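# Notebook – adhesive creep, shelf-edge trial, March

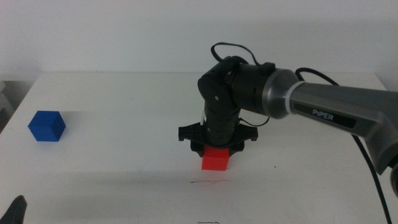 Red cube, white bench top.

Picked up from Sunday's readings. Indira had already logged the overnight temperature, so I only had to do the dial gauges and the visual check on the bond lines.

Set 2 (Skornov two-part, thin line) has settled. Creep over the last interval is within the reading error of the gauge, and I have stopped plotting it daily. Set 3 is the same resin with the thicker line and is still moving, slowly, in the direction expected. Set 4 is the Wallner contact adhesive and has behaved badly from the start. Two of its coupons let go before the full load was on. Murray thinks the surfaces were closed up too early, while there was still solvent in the film. I agree for the first coupon. The second failed on one face only, with a clean patch near the corner, and that looks like finger grease to me.

Loads: 40 N per coupon on all sets. The longest-running coupon in Set 2 reached 1,619 hours at this morning's reading. Target is 2,000 hours, then unload and measure recovery over a week. No change to the load before then, whatever Set 3 does.

Gauge zero: checked against the slip block before and after. Gauge B came back slightly high, same as last time. Swapped its plunger tip for the spare and rechecked, now good. Earlier B readings need the offset taken off. I have marked them in pencil in the margin and not altered the originals – please leave them that way.

Surface prep for the repeat of Set 4, agreed with Noeline:

- abrade both faces, 120 grit, crosswise
- wipe with solvent, fresh cloth each face
- gloves from the abrading stage onwards
- open time by the clock, not by touch
- close up, roller, no load until next day

Warrick asked whether we could run the repeat at a higher temperature to save time. We could, but the results would not compare with Sets 2 and 3, and the Falevdale shelving people want one table with everything at room conditions. If there is resin left over I will make up a few extra coupons and put them in the warm cabinet as a separate set.

Udico have not sent the data sheet for the primer. Rhys is chasing. Until it comes, Set 5 stays unprimed.

Open points:

- humidity log has a gap of a few hours, logger battery, replaced
- coupon 3/6 label is coming off, rewrite on the metal
- Set 3 bond thickness was measured at one end only; do the other end when unloaded
- order more 120 grit

Next reading tomorrow, 8.30, Murray.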